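Robot Programming II – Handout 6
Teaching a task by demonstration
Instructor: Oranuch Thongsuk
Lab assistant: Radosław Śliwiński
2 Dec 2019

Read this before the lab. Bring your notes from the joint limits session, as you will need the table of soft stops.

1. Two ways to show a robot a task

In kinesthetic teaching, you hold the arm and move it through the task yourself. The motors are set to compensate for gravity so the arm feels light, and the controller logs joint angles while you push. It is easy to learn. The drawbacks are that your hands and body get into the camera's view, and that moving two arms at once is awkward for one person.

In teleoperation, you stand or sit away from the arm and drive it with some kind of input device: a joystick, a tracked hand controller, or a second arm with the same joint layout (a leader arm). The robot follows your commands and the log holds both what you commanded and what the joints did. Those two are never quite the same. Keep both columns.

For the course project we use teleoperation with leader arms. Kinesthetic teaching is covered in the first half of the lab only, on the single-arm stations.

2. What goes into a demonstration

One demonstration (we also say "episode") is a single attempt at the task from start pose to end pose. At each time step, store:

– joint positions, both arms
– commanded positions, both arms
– gripper opening, both arms
– one image from each camera
– time stamp

Use the controller clock for all of it. Last year two groups used the laptop clock for images and lost most of a week to drift.

3. Two-arm work on a shared table

With two arms over the same tabletop, decide who owns which area before you start. A simple split down the middle works for sorting and packing. Handovers need a shared zone, and only one gripper should enter it at a time unless the handover itself is in progress.

Small, soft or flat items are the hard ones. Come down slowly, touch the table lightly, then close. If you close while still descending, the fingers push the item away. Cables are harder again, and you should leave them for last.

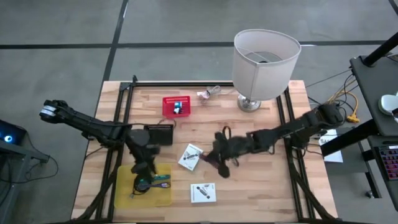 Figure 1. Two-arm station. Right gripper at a small item near the middle of the table, left wrist over the yellow mat.

Objects that are not part of the task may stay on the table, and for some of the project tasks we want them there. A policy trained on a bare table tends to fail on a full one. Move them a little between episodes and write down that you did.

4. Good and bad demonstrations

Move at a steady pace. Long pauses are a problem: the policy sees many frames where the right action is to do nothing, and it may learn to stop there. If you lose track of what you are doing, end the episode and discard it.

A missed grasp followed by a clean second try is worth keeping – tag it "recovery". A dropped item that leaves the table is not.

Gorazd Stan's group on the Kendton task recorded 40 episodes and kept 11 for their first training run. That is a low yield, mostly from operators changing their grasp strategy partway through. Agree on one strategy first.

5. Before the lab

Work in pairs, one operator and one person at the stop button. Swap after 6 episodes. Send your pair's names to Napaporn Kongkaew, who keeps the station schedule.

Reading: Fusberg notes, sections 2 and 3. Section 4 is optional.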